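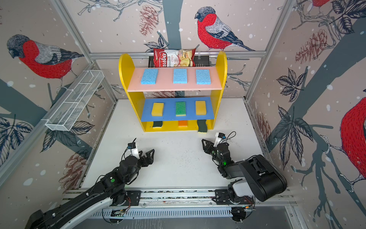

Nine sponges and the pair from Dovberg.

The job was to put sponges on a shelf, and they had given it to me because of my hands. I had spent years packing glassware at Plastier, and the woman from Sandico had read this on my form and looked at my fingers as if they might be for sale, which in a sense they were.

"You do it," she said. "The arms do what you do. Later on they do it without you."

"And what do I do later on?"

She said there was also a task with towels.

I sat in a booth with a handle in each fist. When I closed my left hand, the left gripper closed. When I scratched my nose, the right arm rose with great dignity and scratched the air above the pink shelf. This was kept. Everything was kept. In September they had thrown out the mistakes, and the arms, on being left to themselves, had dropped one sponge and then stood over it for an hour with no idea that such a thing could be put right. Since then mistakes had been welcome, and I was thought to be rather good at them.

The target was 1000 runs. Blue sponges on top, yellow and green on the middle shelf, and at the bottom whatever was left. A run ended when all of them were in and both arms had drawn back. Then I took everything out again and we began afresh, the bullfinches looking on from the wallpaper with their chests out, like aldermen.

By run 39 I had begun to have opinions. The light blue ones were honest sponges. You squeezed, they gave, you let go. The one with the yellow layer was another matter. It went into the bottom row on the right, and whatever I did, it came forward a little, like a man at a bus stop who wants to be sure the driver has seen him. I took to giving it a small nudge at the end of the run with the right gripper. It made no difference to the sponge. It made me feel better.

I also hummed, but the arms had no use for that.

On 25th November we finished. There was cake from the machine. The woman from Sandico thanked me on behalf of Politis, who was either the owner or the software, and asked whether I would care to watch. I took off the handles and put my hands in my pockets, where they felt large.

The arms woke up. The left one hung back a moment before each grip, as I do. The right one came in a shade too low and corrected itself, as I do, and I went hot about the ears. I had never known how much I dithered. It was like hearing your own voice on a message, if the message were trying to put away a scourer.

The top row went in, then the middle. The bottom row took 4 goes. Last of all came the one with the yellow layer, and it slid forward, and the left arm drew back. The right arm stayed where it was.

"Why isn't it stopping?" said the woman from Sandico. "It's done. They're all in."

The right gripper opened, went down to the sponge and gave it a small nudge. The sponge stayed precisely where it was.

"Is that in the task?" she said.

I said I would have to look at the instructions, and asked her about the towels.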